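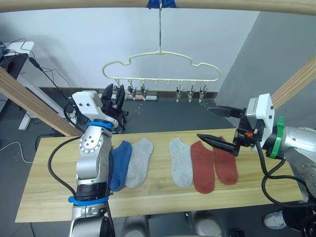 Roman Jasińska wrote that the file is probably not broken, only not closed, and asked to see the error text. I add it here, together with my full problem, because the first post was too short.

I use Fuvis to look at result files from our measurements. Each file has 419 datasets in 8 groups. Since the last update, Fuvis opens the small files well, but with the large ones it shows the groups and then an empty table. The message is "cannot read block index". The same files open without any trouble in Genellow -- but there I cannot plot two columns together, and I need this.

Is there some setting, or must I convert all the files again?

Roman Jasińska
4 Nov 2021
Thank you for the message. Please do not convert. The new version keeps the block index in a cache, and the old cache is not read correctly. Close Fuvis, delete the folder named "index" in your user settings, and start again. The first opening will be slow. If the table is still empty, go to Preferences, Reading, and set the cache limit to 100 MB. In my installation it was set to 2 after the update, and this is too small for such files.

Châu Lương
Same problem for me since June. I went back to the old version and it works.

Anov
Deleting the folder helped, but you must also close the preview window, otherwise it writes the old index back.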